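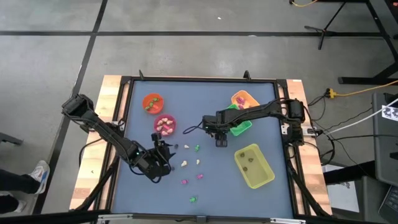

Pascal Reinholz
Lecturer, Policing and Public Accountability

Handout 2: When people complain about the people who take complaints

Last session we got as far as the statement desk and stopped, as most complainants do. Today we look at what happens when a crowd says officers of an anti-fraud agency have been asking for money.

Start with the word. Extortion by a public officer means demanding something of value by using, or misusing, the power of the office. Bribery usually needs a willing payer. Extortion needs a frightened one. In practice the two get mixed up, often by the officer's lawyer, who would much prefer that everybody had been willing.

The Ostbridge case

In December a group of market traders in Ostbridge marched to the district office. They said fraud investigators had stopped young men on the Brarkitz road, gone through their phones, and offered to forget what they found for 3000 or 4000, depending on the phone. Roughly 60 people marched. The agency replied within the day that it had received no formal complaint. This was true. Formal complaints were to be handed in at the agency.

Notice what the reply does. It answers a question about conduct with a fact about paperwork. You will meet this move again, so give it a name in your notes — I call it the empty tray.

Points to take from the reading

A protest is not evidence of what the officers did. It is evidence that people had somewhere they would rather not complain.

A phone search at the roadside raises its own question, separate from the money. What power was used, and who wrote it down?

The Strobel report (pages on field stops only, please, the rest is mostly tables) asks for a named supervisor on every stop. The agency accepted this "in principle," a phrase that has aged many reformers. 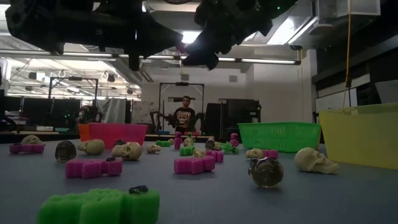
Photo: Brindance

For next session

Write one page on who should investigate the Ostbridge claims. "An independent body" will not do as an answer. Say who appoints it, who pays it, and whether it can make an officer turn up. If you think the courts are enough, say how a trader with no receipt gets into one.

Pages are due January 26, 2018, on paper, in my tray. I do check it.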